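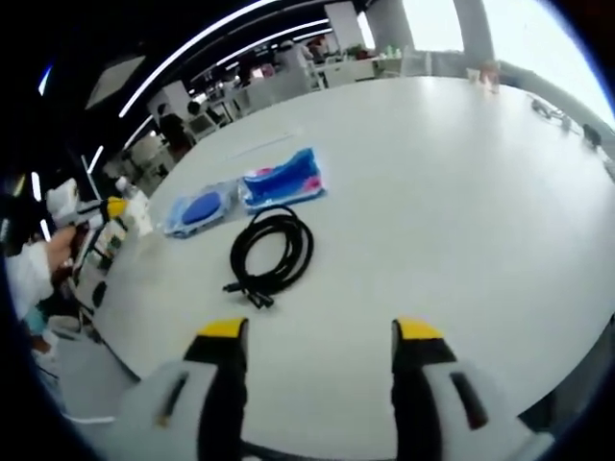 # Hand-held gripper comparison: Jelten pair against Ballik pair

October 2022, filled in by Vsevolod Tymoshchuk. I've ticked what I was happy with and left the rest open, and as usual the comments have grown longer than the boxes allow – please bear with me, they're meant kindly.

## 1. Table and surroundings

- [x] Table top wiped and dried before the first run
- [x] Chairs pushed well back on the working side
- [ ] Spare items put away

*Comment:* The white oval table is lovely to work at, and two people can reach across it without bumping elbows. I would like us to get better at clearing the edges, though. A bottle and a few odds and ends do creep in while we're chatting, and then they end up in the recordings from both hands.

## 2. Fingers and tips

- [x] Yellow tips seated fully on all fingers
- [x] Black inner pads clean, no lifting at the corners
- [x] Jaw opens and closes without rubbing
- [ ] Return spring checked against the Vanags sheet

*Comment:* The Jelten pair closes beautifully softly, and I found I could pinch the lip of a thin bag with hardly any practice. The Ballik pair wants a firmer squeeze, which tired my thumb after a while, but it held the coiled cable more steadily once I had it. I couldn't find the Vanags sheet anywhere, so if it's in your drawer do please put it back in the folder!

## 3. Cameras and cables

- [x] Lens wiped with the soft cloth
- [x] Both fingers in view with the jaw fully open
- [x] Cable plugs pushed home
- [ ] Cable clipped to the sleeve or wrist

*Comment:* Please do look at the cable before you start. With a black lead hanging in a loop under the gripper it's very easy to drag it over whatever you're about to pick up – I did it myself on run 441 and had to begin again. The wide lens is generous and shows most of the room, so let colleagues at the desks know when we're recording.

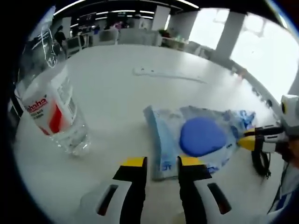
## 4. Test items

- [x] Blue bag, laid flat, one gripper on each side
- [x] Round blue piece on top of the bag
- [x] Black cable, coiled
- [ ] Full water bottle

*Comment:* Thin plastic is still the hardest of the lot. Both pairs managed the round piece, and I've no real favourite there. I skipped the full bottle until the Ballik spring has been looked at.

## 5. Controller and files

- [x] Onumach box starts on the first press
- [x] Clocks on the 2 grippers agree
- [x] Runs saved up to number 745
- [ ] Copy made to the shared drive

*Comment:* The copy had reached 100 files when I went home. Would whoever is in first on Wednesday kindly check that it finished, and tick the last box for me?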